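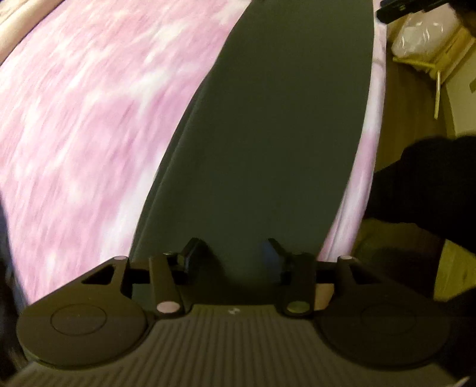

Robot Learning > Manipulation > Results and write-ups
Thread: Dropping blurry demos made our policy worse

driftwood_pid
Posting this before I talk myself out of it. We have 3,000 hand-held gripper demos of household stuff, collected in real homes by people with real amounts of clutter. Our filter, which we call Bita, scores each demo by motion blur in the wrist view and throws out anything over a threshold. It threw out 358. I was very proud of Bita.

Then we trained two policies, one on everything and one on the clean set. Same seed, same number of steps, 80 rollouts each on our arm. The clean one lost. It wasn't close on tasks where you have to get the jaws to the edge of a large flat object lying on fabric. It drifts up to the thing, hesitates, and pokes the bedding.

My guess is that people move fast in between and slow down at contact, so by cutting blur we cut most of the approaches. Has anyone else seen this?

kalman_on_toast
One seed?

driftwood_pid
One seed. I was hoping to get at least three replies in before that came up.

kalman_on_toast
Then you have seen this once. Run two more and I'll be interested. Right now you've got a story about bedding.

mossy_encoder
I'd believe it, for what it's worth. Look at the frame at the top of the thread. The pink and white fabric is smeared diagonally, the jaw tips are perfectly readable, and so is the end of the dark board they're up against. A blur score averaged over the whole view would hate that frame. For learning where the fingers go, it's fine. The gripper is fixed to the camera so it's always going to be sharp, and the background takes the hit.

driftwood_pid
Yes, and Bita averages over the whole view. You've found the part I was going to present as a subtle insight on slide nine.

halfstep
Mask the gripper, crop to a box just past the fingertips, score only that. We did it at Lavitz on a much smaller set and the filter stopped eating the good stuff. It still ate some of the good stuff.

kalman_on_toast
Cropping assumes the thing you care about is in the crop. With a lens that wide, a straight board comes out as a banana and half the useful context is up in the corners.

halfstep
What useful context? In that one the corner has a bundle in plastic wrap and a yellow stick.

kalman_on_toast
Shelf and wall edges. Your pose tracking needs something to hang on to, and it isn't going to be a cloudy pink sheet.

halfstep
Tracking and policy input are two different problems. You can crop for one and leave the other alone.

kalman_on_toast
Fine. I concede the crop. I do not concede the seed.

wristcam_widow
Different question. Did you check whether the 358 were spread evenly over collectors? We ran a similar filter on the Yan set and most of what it dropped came from one person, who happened to be our fastest and also our best. We had built a very expensive tool for firing her.

driftwood_pid
Checked just now. Not even close to even. More than half come from two people, and both do mostly bedroom and laundry tasks. So "blurry" in our data partly means "bedroom", and the clean policy may simply have seen fewer beds.

mossy_encoder
That's a much duller explanation and I think it's the right one.

driftwood_pid
I hate it, thanks. New plan: drop 358 at random with the same task mix, train on that, compare all three. If the random one does as badly, blur is off the hook.

kalman_on_toast
Three seeds each.

driftwood_pid
That's nine runs. Emby is the only machine I get and I share it with the speech people.

kalman_on_toast
I'll wait.

wristcam_widow
Also log the speed of the fingertips at contact while you're in there. If your approach theory has any life left, it'll show up in that plot.

driftwood_pid
Queued the first three. The speech people have noticed. Back Monday with numbers, or with a different theory.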